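4.2 What couples told me about the first year

I went into the interviews expecting to hear mostly about paperwork. Visas, certificates, the long wait for a stamp from some office that closes at noon. And I did hear about those, but usually for ten minutes, and then the talk drifted off to in-laws, rice, money sent home, and who got to pick the TV channel. So this section follows the drift. The paperwork is covered in 4.1 and I won't go over it again.

A quick reminder of who these people are. The survey went to 521 households in Dunier and Suvmont in which one spouse had moved from another country to marry, and 118 of them agreed to sit down with me or with Valdir Tavares, who did all the Portuguese-language interviews and a good share of the Spanish ones. Most had met through a cousin, a coworker or a church friend. Only four couples had used a paid broker, far fewer than the older writing on marriage migration had led me to expect, so please don't read anything I say here as a finding about brokered matches.

The thing that came up first, nearly every time, was language at home. I had a question about it far down the interview guide and almost never got to ask it, as people had already told me by then. Couples tended to settle on what one husband called "our kitchen language" – a mix of two or three tongues with plenty of pointing. It worked fine for meals and errands. It worked badly for arguments. One woman told me she'd spent most of her first winter losing fights she was sure she had won in her head, and that she finally began writing her side down in the afternoon so she'd have the words ready at night. Her husband, sitting next to her, said he still had the notes.

Money was the second big topic, and a touchier one. We coded every passage that mentioned cash, wages, debts or gifts, and ended up with 1509 coded passages across the full set of transcripts. I'm not going to lean on that number very hard, because a talkative couple can rack up a lot of passages in one evening. What it did show me was how often money and parents turned up in the same breath. Sending something home each month was treated by the moving spouse as a plain duty, much like rent. The other spouse often saw it as a choice that ought to be talked over. Neither side had thought to raise it before the wedding, and I heard some version of "I assumed they knew" from both directions.

Where couples lived with the husband's or wife's parents, a third person was usually part of the discussion. I had read Cheng (my old field notes quote that chapter at length) on mothers-in-law as gatekeepers, and I do see some of that in my transcripts. But I also met mothers-in-law who were the moving spouse's main ally, who took them to the clinic and taught them which neighbor to avoid. Valdir thinks I'm too kind on this point. We've argued about it over a lot of coffee, and his reading is in note 7 for anyone who prefers it. 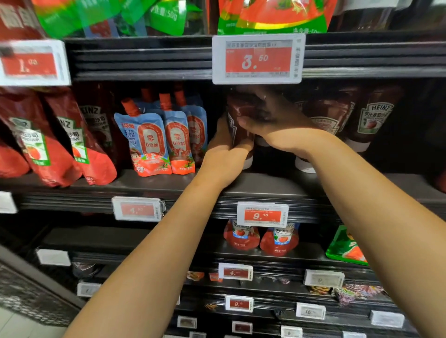

Figure 3. At the shelf.

Food shopping deserves more room than I gave it in my first draft. Several of the moving spouses said the weekly trip was the first thing they did alone in the new town, and they remembered it in great detail: the bus, the wrong coins, the cashier's face. It was also where small household treaties got worked out. A bottle of Heinz ketchup like the one being gripped in Figure 3 can stand for a whole side of the family at dinner, and in a few homes it did, with one spouse buying it for the in-laws and the other quietly tracking down the right chili paste. A Tikar-speaking wife in Suvmont told me she knew she'd be staying when her father-in-law asked her to cook her own mother's stew for his birthday. He'd eaten nothing of hers until then.

I should say something about who's missing. Couples who had split up were hard to find and harder to persuade, and the handful who did talk to us told shorter, flatter stories about that first year. We also did most visits in the evening, once both spouses were home, so people working night shifts are thin on the ground. We tried to fix that in April with a round of morning calls, with mixed luck. The next section turns to the children, starting with the question of what they were named and who got the final say.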